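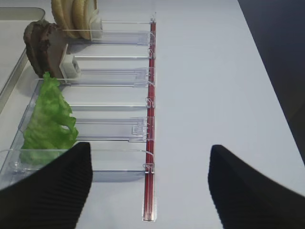

Chapter 3
Portioning and Holding in Cold Assembly

3.1 Scope of the chapter

The previous chapter dealt with receiving and storage. Food was treated there as bulk stock, measured by the case and moved by the pallet. Once it leaves storage it is handled in much smaller amounts, and the rules change. A sandwich line draws on buns, patties, sliced vegetables, cheese and sauces, each with its own shelf life, its own safe temperature and its own way of going wrong. This chapter covers the period between the opening of a package and the closing of the finished sandwich.

Cooking is left to Chapter 5. Readers who need the growth curves for common spoilage organisms should return to Section 2.4 before going further.

3.2 Terms

A portion is the amount of one ingredient called for by the build sheet. It may be set by count, by weight or by volume. Buns and patties are portioned by count, shredded lettuce by weight, and sauces by volume.

Holding is the keeping of a portioned ingredient at the line until it is used. Holding time begins when the package is opened, or when the item leaves controlled storage, whichever comes first. It does not begin again when the item is moved to a second container. This point is often missed in practice, and most of the errors in the exercises at the end of the chapter come from it.

Yield is the weight of usable portions divided by the weight of stock drawn. Trim, breakage and discarded holdings all reduce it.

3.3 Dry and moist ingredients

Bread loses water to the air and takes it up from anything wet that touches it. Both changes are quick. A cut face dries faster than a crust, so buns sliced ahead of time should be covered or kept with their cut faces together. Moist items are best held apart from bread by a solid divider, and liquid that collects under sliced tomato or pickle should be drained before it reaches the next compartment.

The order of the build matters for the same reason. A thin layer of fat — butter, mayonnaise or a slice of cheese — slows the passage of water into the crumb. Mazurek and Domański compared builds with and without such a layer at the Gendumell test kitchen and found that tasters could tell them apart after 19 minutes. The full table is given in Section 3.7.

3.4 Containers

A holding container has to protect the food, show how much is left and come apart for washing. Clear plastic lets the worker judge the remaining stock without lifting a lid. Metal passes heat more readily and is preferred where the container sits in a chilled well. Corners should be rounded, and any divider should lift out.

Containers are filled to the level expected for one holding period and no higher. Fresh stock is never placed on top of old stock. The old container is removed, the new one is set in its place, and the time is written on the label — not on the lid, which may be switched during service.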